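Norkeck Bench Top Coating, Off-White

Two-part, water-based coating for work tables, packing benches and sorting stations. Dries to a plain, low-glare surface that wipes clean with mild soap. For indoor use only.

Coverage and curing
One 6 lb kit covers a standard bench in two coats. Leave the first coat overnight before sanding lightly and applying the second. Light use is possible the next morning – full hardness takes longer in a cold room. Do not thin.

Surface preparation
Remove wax and old polish with Favach Degreaser. Sand bare tops with 120 grit, painted tops with 220. Fill screw holes before coating, as the finish will show dents and ridges. Rated for 2,000 wipe cycles when fully cured.
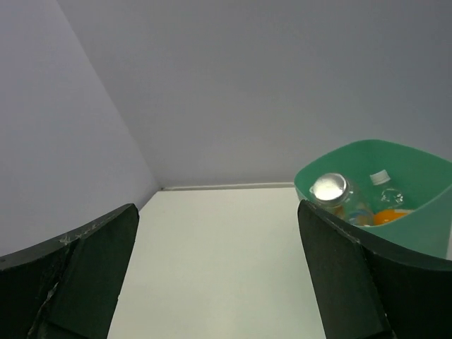 Najjar, Nanddale branch: We coated our sorting tables in December and the finish has held up well under plastic bins. The corners needed a third coat. I would order the larger kit if your tops have exposed edges, and I would not put tape on it for the first few weeks.

Edges take up more material than flat areas. Allow for this when ordering, or seal them first with Norkeck Edge Primer (sold separately).

Ordering
Kit, single bench: item 300
Kit, large: item 700
Color: off-white. Light gray on request – allow extra time for delivery.
Store above freezing. Unopened kits keep for one year.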